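Report on the Visit to the Kovton Cordage Works and Rope Museum
Submitted 5 January 2025

Members of the Dudis Maritime Heritage Society visited the Kovton works at the invitation of its production manager, Vitalii Nechyporuk. The party numbered 24 and was led by Ruby-Lee Dunstan, who had arranged the program with the works office in May. The Society thanks both of them, as well as the staff of the Haque Hotel, where lunch was served.

The morning began in the fiber store. Manila, sisal and hemp are kept there in bales, stacked by grade and by date of arrival. Mr. Nechyporuk explained that the moisture content of natural fiber is checked before any bale is opened, and that hemp in particular must be combed more than once if the yarn is to run evenly. Members were allowed to handle samples of each grade. Several asked about tarred hemp, which Kovton still supplies in small lots for the rigging of historic vessels.

From the store the party went on to the ropewalk. The building is 1000 feet long and dates from the period when the yard at Zando bought nearly all of its rigging locally. Only one of the original tracks remains in use. A three-strand rope was laid during our visit, with the top - a grooved cone that keeps the strands apart until they close - moving steadily down the walk ahead of the twist. Members with hearing aids should note that the noise near the machine end is considerable.

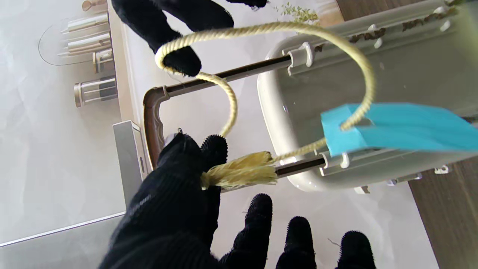 The works tests a length from every coil. A loose end is always whipped before a rope leaves the building, and the apprentices learn the common whipping and the sailmaker's whipping in their first weeks. Back splices are taught as well, although customers seldom ask for them now. We were shown the testing bench, where a sample was drawn until it parted. The result was entered in a ledger by hand and later copied to the office system.

After lunch the party toured the museum, which occupies the former hatchelling loft. Its collection includes 37 fids in bone, wood and steel, a set of sample cards from the Zando yard, and the wage books of the women who spun yarn there. The labels are clear and well lit. The loft is reached by a steep stair, and two members chose to remain below - the works kindly provided them with an album of photographs to look through.

The Society has been offered a second visit limited to the splicing shop. Places will be given first to members who were on the waiting list for this one. The fare from Dudis was $39 per person, and those who have not yet paid are asked to do so before the next general meeting.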